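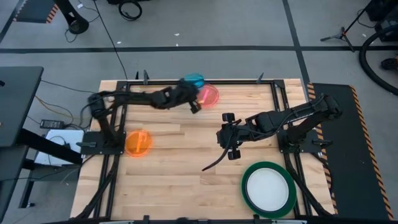 A reader in Lerkville wrote to say that my last post was unfair to the platforms. Private companies can take down what they like, the email went, and if I don't care for their rules I can post somewhere else.

I do post somewhere else. I have this blog, and it had 820 visits in October. The link I shared on Clellier that month was seen by 3,543 people before it was removed. It went to a newspaper column on the Raldale water contract, and I had copied one paragraph from it, with the source. The notice said "misleading content" and didn't say which part.

I appealed the same evening. The answer came 40 minutes later, and it was the same notice again – same wording, no name under it.

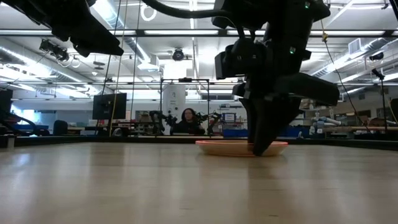 Was the column itself taken down? The paper still has it up on its own site, with no correction.

So the text is fine to print and fine to read, but I can't quote it to people who follow me. A friend in Nyanda shared the bare link with no quote and it stayed up.

I don't think anyone at Clellier has it in for me. I think a filter caught a word and the appeal went through the same filter. I would still like to know which word. I've sent a second appeal and will post the reply if I get one.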